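Deolinda Magalhães ran the kitchen at Szabo for 25 years before she stopped in September. She doesn't miss the hours. "I missed the staff meal for a week," she says. "Then I started cooking lunch at home."

She buys corn from a farm stand near Fokel and eats it the day she gets it.
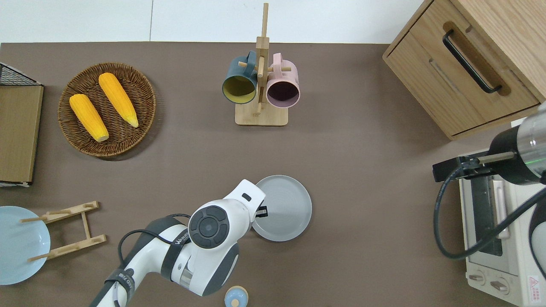
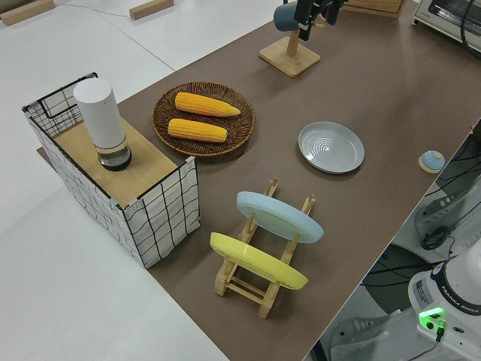
Corn and kitchen things on the table.

Her pension covers the rent, and she teaches 2 evening classes for the rest. The students are mostly beginners. "They want recipes. I make them chop onions first."

Would she open a place of her own? "No. I've seen the bills."

She is keeping the classes until spring.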